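Filed under: Studio Notes, Glaze Testing
6 min read

November, late afternoon, kiln still ticking

Pinholes again. I'm writing this up while I'm still annoyed, on the theory that annoyed notes are more detailed than calm ones.

So, the Funus black. Anyone who's been through the back shelf knows it, the satin black that Lionel mixed up years ago and wrote on an index card with half the card missing. When it's good it's gorgeous, like the skin on an eggplant. When it's bad it looks like somebody went over the pot with a pin. Today's shelf was mostly bad. Two mugs I'd happily drink from, and then a whole run of bowls with little craters around the inside, right at the curve where the wall turns into the floor.

I had three theories going in (and by lunch I had three different ones, but let's do the first lot first).

Theory one was dirty bisque. Elsie has been saying this for weeks and she was polite enough not to say it again today. We do leave bisque sitting on the open rack by the door, and there's a lot of dust, and a dusty pot will absolutely crawl or pinhole on you. So I took half the bowls and sponged them really well, let them dry overnight, and glazed the other half straight off the rack. Same bucket, same dip, same shelf in the kiln. The clean ones came out with pinholes and the dusty ones came out with pinholes. Maybe the dusty ones were a touch worse on the rims? I kept turning them over under the lamp trying to make it so and I don't think I can. Calling it no difference. Please still sponge your bisque.

Theory two was glaze going on too thick. That one I liked a lot, seeing as the craters are at the inside curve, and that's exactly where it pools when you pour and swirl. I cut the bucket with water until it read 44 on Keegan's homemade hydrometer, the one with the fishing weight in it. (His scale has nothing to do with anyone else's scale, so don't go comparing it to a book. It only means anything in our bucket.) Thinner coat, definitely. You could still see the pencil mark through it when it dried. The black came out brownish where it was thin, which I hated, and it still had pinholes, just flatter ones. They look more like dimples. I'd call that a partial yes. Thickness makes it worse but I don't believe it's where the trouble starts.

Theory three was the clay. We switched from the old stoneware to the Sirkura over the summer, and everybody loves throwing it, me included, it's like butter, but it's got a lot more going on in it. It smells when it bisques! The old stuff never smelled like that. If there's still junk left in the body that wants to burn out, then it's going to burn out through the glaze, and a stiff satin black is just the kind of glaze that won't close up over the hole afterwards. A runny gloss would forgive you. The clear has been fine on the same clay all this time, and I should have paid attention to that back when Isla pointed it out.

So that's where I've landed, and the rest of this is me working out what to do about it.

Bisque schedule. What we've been running is the fast program that came with the Teuber, and I suspect we've been running it out of pure habit. It's a nice program if you're in a hurry. It goes roaring up through the middle part where all the stinky stuff is supposed to be leaving, and the lid vent is usually shut by then. I went back through the kiln book and somebody (handwriting looks like Alby's) wrote "vent open longer??" next to a load in the spring, and then no one did anything about it. Sorry Alby.

New plan: slower through the middle, a 40 minute hold near the top, vent propped the whole way until the hold is done. Also stop stacking bowls rim to rim. I know it gets more in. It also makes a lovely sealed little cave with no air moving in it, and guess which part of the bowl is inside the cave. I feel a bit silly about that one. I've been nesting and stacking like that since I learned, and with the old clay you could get away with anything.

Glaze firing. I want to try a drop and hold at the end too, so up to temperature, let it fall a bit, then sit there and give the holes time to heal. Lionel's half a card does say "soak" on it with a number after it that's been torn through. Could be 17 minutes. Could be the first half of something longer. I tried 17 today on the small kiln with test tiles only, and the tiles are better. Not fixed, better. The surface is shinier than I'd like, though, and if we lose the satin there's not much point in it being the Funus black anymore, we may as well buy a jar.

Speaking of jars, the replacement frit came from Trinik and it's a finer grind than the last sack, so the bucket behaves differently. It stays up in the water longer and doesn't set hard on the bottom, hallelujah. It also means that anything I mix from here on isn't strictly the same glaze as the bad batch. I should've kept some of the old frit back for comparison and I used the last of it in the summer on that awful green. I've marked the new sack with red tape. If you mix anything at all from it, write "red tape" next to the recipe in the book so we can untangle this later.

Other stuff while I'm here:

The sieve is going. The fine one. There's a little tear near the rim where the mesh meets the plastic, and bits are getting past it. Keegan put a dab of silicone on it and that's holding for now, but pour in the middle and don't lean on it with the brush.

Cobalt is low. Not out, low. I'd rather keep what's left for the slip.

Isla's celadon tiles came out beautifully and I'm jealous. She had them on the top shelf toward the back, which I'd always written off as the cold spot. The cones back there were down as far as the ones in front, so either the new elements have evened things out or I've been wrong about that shelf for ages. Worth putting cones in all the corners next load and getting an answer.

Elsie wants to know if anyone has her loop tool with the blue handle. I don't. I checked my apron twice.

Next load, so I don't lie awake planning it: a bisque with the slow schedule, Sirkura bowls only, none of them stacked. Half of those get the black at the usual thickness and half get it at the thin setting, and I'll scratch a T on the foot of the thin ones this time instead of trusting myself to remember which board they were on. (I got it wrong once this week already, and had to work backward from a thumbprint.) Then a couple of bowls in whatever's left of the old stoneware, if there's any in the bin that isn't rock hard. If the old clay comes up clean and the new clay comes up clean, it was the bisque. If only the old clay is clean then I've got more thinking to do, and maybe the black just doesn't belong on this body, and we all learn to love the tenmoku.

I'd also like to break one of the bad bowls and look at the edge. A dark streak through the middle of the wall would settle the burnout question a lot faster than another round of testing. I keep putting it off, the shape on that one is really nice and I'm soft about it 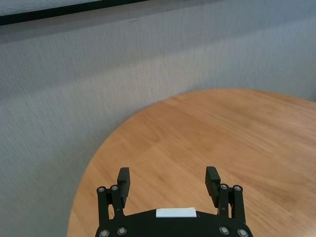

but it's got a crater you could lose a lentil in, so it's going under the hammer tomorrow morning. Goggles are back on their hook. I'll tape a piece of the broken edge into the book next to this page, and if Lionel drops by, somebody please ask him about the other half of that card.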